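September, after supper

My feet are up and the tea is too strong, but I want to get this down before I go to sleep. We have been in the new flat for roughly 30 days now, and the bedroom is only starting to feel like a room I'd choose to sit in. I spent most of the afternoon on small things, the kind that live in drawers and coat pockets and the bottom of the bathroom cupboard, and it took me far longer than it should have (it always does, because I stop and look at everything).

Emese Simon gave me the brown box when she heard I was sorting. It has no flaps left and the rim is all ragged, and I was going to put it out with the paper, but it's a good long shape and it fits on the bottom shelf of the wardrobe, so it stays. My plan was to have one box for all the odds and ends I reach for on cold mornings, and to stop keeping them in four different places like a squirrel.

I started with the little bag of cotton swabs, at least I've always called them that, packed in so tight that the bag stands up by itself. I like having them where I can find them.

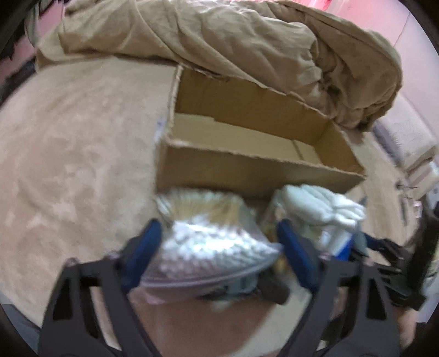 ## The knitted things

Then came the wool, or whatever it is, the label went years ago. The gray-blue one with the ribbing is my favorite, and I sat with it in my lap for a good while thinking about Aunt Aranka. Aranka Takács, to give her the full name she always signed on birthday cards! She used to warm our gloves on the radiator before school and hand them over one at a time, and I can still feel how they were almost too hot around the thumb. I ought to telephone her. She'll be pleased about the flat, and she'll ask about the windows, and I'll have to tell her that they rattle.

I also came across the fluffy white bundle, and the blue packet of tissues with the wavy stripes, which I'd been hunting for all through my cold last week while I made do with kitchen roll.

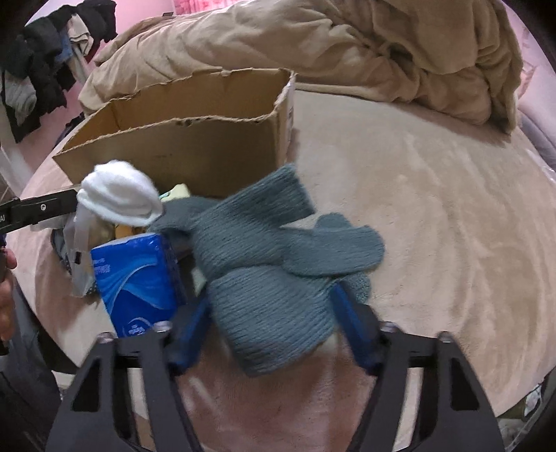 ## Tomorrow

Ring Aranka before lunch. Ask Emese if she wants her big casserole dish back, I've had it since the move. Buy shelf paper, and a proper bulb for the hall, and see whether the 39 bus still stops by the market on the way home. The scarves can wait until it's really cold.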